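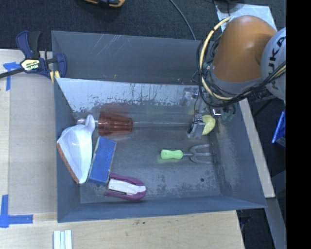
Photo: Tumaini Mugo

Buy the Bin Before You Buy the Arm

When a company decides to automate some part of its picking, the first meeting is always about the arm. How far it reaches, how much it lifts, what color the brochure is. I have sat in many such meetings, and I was myself guilty in several of them. In this text I want to argue for another order of spending, and I know that the people who sell arms will not be happy with me.

I worked on the budget for a cell at Navcombe, where we handle returned household goods. A returned article has no respect for your plan. In the same bin you may find a stapler, a dustpan, a plastic cup and a small garden fork, and a clear rod that even I have difficulty seeing against scratched metal. The management had approved the arm in August, after one visit to a trade fair. For the gripper they left a small sum, and for everything else there was a line with the title "Various." I remember that line very well. It was empty.

An arm from a known maker is today a mature product. If you choose a KUKA or one of its competitors, you can expect that it will move to the point where you send it. I do not say that the choice has no importance, but it is the part of the cell where a buyer can make the smallest mistake. The gripper is a different story. It must hold a thin handle and a round body, one after another, and its cables must follow every turn of the wrist. We paid for three sets of fingers in the first year and we had planned for one. When I asked our supplier, Mornorine, why this was not in the offer, they answered me politely that I had not asked for it. They were right.

Then comes the bin. I never met a manager who wanted to talk about the bin. But the bin takes the hits. Look at the inside walls of any bin that has served for some time and you will see scratches, chips and dark streaks on the metal. A shiny wall also gives back reflections, and a red cup may appear a second time where there is no cup. Our vision software had to be paid for again because of things like this – and the cost of that was much more than a better bin. A dull lining would have been cheap. It was not in the budget, so it had to wait, and while it waited we paid an engineer to solve the problem with code.

The same is true for how the bin is fixed. A bar clamp at the corner and some blue tape on the table are good tools for the first weeks, and I use them with pleasure. They allow you to move things when you learn something new. The trouble begins when the trial is declared finished and there is no money for a proper fixture. The clamp then becomes part of the production, and somebody has to look at it every morning. At Tetdale, where I advised on a similar project later, we wrote the fixture into the plan from the beginning, together with the hours for mounting it. It was a boring line in the table and I am proud of it.

I also want to defend the test objects. For Farina, the small software firm that trained our picking model, I prepared a list of 137 articles. The finance department asked me why we should buy articles when the warehouse is full of them. Because the articles in the warehouse belong to customers, or they are sold next week, and then your test cannot be repeated. A box of ordinary things from a household shop costs almost nothing in comparison with the arm. In spite of this it took four meetings and, I think, 200 emails before it was signed.

My proposal is simple enough. Take the objects first, and the bin in which they will really lie. Rent a gripper, or two, and try. Rent the arm also, if the dealer permits it, and most dealers permit more than they print in the catalog. Only after this make the big purchase order, and keep back a part of the money for worn parts. The manager will say that this delays the project. It does, by some weeks. Our own way delayed it by much more, and there was nothing in the reserve when the second set of fingers was finished.

There are cases in which I would not follow my own advice. If you move one identical carton the whole day, buy the arm and be happy. But if you want a machine to reach into mixed goods, please open your budget table and look for the line called "Various." Write there what you mean by it, and put a number next to each word.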